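Progress report — Nalillow Caregiver Respite Project
To: Kemer Fund
From: Peiyu Yao, project lead
August 22, 2025

Quick one this time, the full budget sheet follows separately. Covers everything since the April report.

Where we are
181 families signed up. Respite hours delivered so far: 897. Mostly adult children looking after a parent at home, a fair number of spouses. Demand for overnight stays is way up and we can't meet it. Daytime visits are fine.

Sitters
Lost 3 over the summer, two to full-time jobs and one moved away. Replacements trained and working. Training now has a longer section on nighttime confusion and wandering, which the sitters had been asking for. Still no good answer on lifting. Our insurance says sitters can't do transfers alone, families don't always hear that at sign-up, then there's an awkward first visit. Intake script has been rewritten so it comes up in the first phone call.

Scheduling
Moved off the old spreadsheet and onto Drultari. Rough first few weeks — double bookings, reminder texts going out at 5 in the morning. Fixed now. Families can cancel by text, and we get a lot more notice than before. Older spouses still call the office and thats fine, somebody picks up.

Evening group
Meets at the Mussa branch library. Steady attendance, dipped in the heat. People want more on paperwork (power of attorney, Medicaid, what to do with the house) and less on self-care. We've booked an elder law attorney for the next two meetings. Sisters and brothers who live out of state asked to join by phone. Tried it once, sound was terrible, will try again with a better speaker.

Money
Underspent on mileage, overspent on printing. Would like to move $500 from mileage to printing if that's OK with you. Need a yes in writing before the next order goes in.

Problems
Waiting list for overnight stays. The one facility partner we have keeps holding beds for its own discharges. Talking to a second place, nothing signed. Also the exit survey is too long and people quit halfway thru, so our satisfaction numbers are thin. Cutting it to one page.
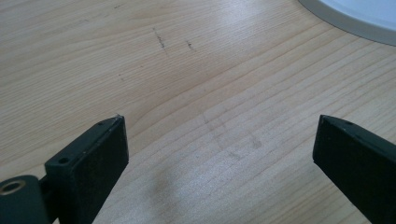
Guangming Cai feels the overnight list should be handled by need and not by sign-up date, and would put anyone who is up with a parent most nights at the top, even if that means some families wait longer than they were told. I lean the same way but we'd have to tell people first. Would like your view before we change it.

Next
— second overnight partner, signed or dropped
— shorter survey out
— phone option for the group, second try
— refresher for all sitters on medication reminders (they remind, they do not give)

Call the office if anything is unclear, I'm slow on email this month.

Peiyu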